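How do I write an obituary for my great-aunt when the family dates don't agree?
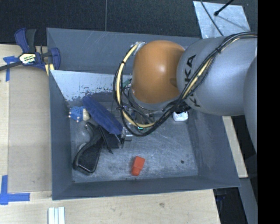
Page 2 of 4

Posted by Maiara Lacerda, 30th March

Hello everyone! I've been given the job of writing the notice for my great-aunt Zuleica Meireles and I really want to do it well, because she was a marvel. She ran the alterations counter at Fledetti for most of her working life, sang alto in the Nevum chapel choir and grew the best runner beans in the valley (I will fight my cousins on this).

My trouble is the dates. Her marriage certificate makes her two years younger than her baptism record does. Her brother says the baptism record is right, her daughter says the certificate is, and they both feel strongly! The funeral notice in the Tronduvari paper has to be in soon and they like the age in the first line. Do I pick one? Leave it out?

Also, she was married twice. The first marriage was short and there were no children, but his sister is still living and still sent a card every December. Does he go in? I've looked at lots of notices and they all seem to do it differently.

One last thing, sorry, I keep thinking of more. She was born in Fagundes but left as a baby, and always said she was from Nevum. Which one goes first?

Thank you so much, I've been reading this site all evening and it's been lovely.

Jailson Moura
Replied the same evening

What a lovely person to be writing about! The beans have to go in, please don't let anyone talk you out of the beans.

I've written four of these now for various sides of my family and I've become rather keen on them. On the age, there's no rule that you must print one. "Zuleica Meireles, of Nevum, formerly of Fagundes" is a perfectly good first line and most readers won't miss the number. Ring the paper and ask whether they insist. Mine said they preferred it and then printed the notice without a murmur.

If the family do want an age, I'd go with the record made nearest the birth. A baptism entry was usually written down within weeks, with the parents standing there, whereas people told the registrar all sorts of things on their wedding day. My grandmother took three years off and kept them off until her pension came up! But look at the baptism entry yourself if you can, or get a copy of the page. We had a cousin baptised on the same day as her older sister, and the entries had been muddled by whoever typed up the index. The birth certificate would settle it best of all, so do ask her daughter whether there's one in a drawer somewhere.

For the first husband, I'd include him, in one short line. "She was married first to" and his name, then the second marriage with the children after it. His sister will look for it. Do check with the daughter first, though, as she's the one who'll have people coming up to her at the funeral.

Fagundes and Nevum: birthplace goes in the sentence about her birth and parents, home goes beside her name. Then you've got both and nobody's cross.

Keep a longer version too! Papers charge by the line, but you can print the full one in the order of service, and that's the one people put away in the family Bible. I love finding those.

Cauã Tavares
Replied the next day

just put the age on the headstone and leave it off the notice. we paid by the word and it was dear

Mirela Vieira
Replied two days later

I agree with nearly everything Jailson says, and I'd add one thing about the headstone, as Cauã mentions it. Please don't have anything cut until the date is settled. A newspaper will run a correction, but stone is another matter, and our mason was quite happy to wait several months.

Names are the other thing to watch. Read every one of them out loud over the phone to somebody else in the family before you send it off, spelling the awkward ones. I left out a nephew in my uncle's notice and I still go pink thinking about it! With a big family you can write "and many nieces and nephews", so long as you don't then name only your favourites.

Do say which choir part she sang, too. Someone doing the family tree years from now will be thrilled to know she was an alto. I certainly would be.

Maiara Lacerda
Replied to Mirela Vieira

Thank you all! Her daughter is going to look for the birth certificate, and she's happy for the first husband to have his line. I've asked the paper about leaving the age off and am waiting to hear. The beans are in!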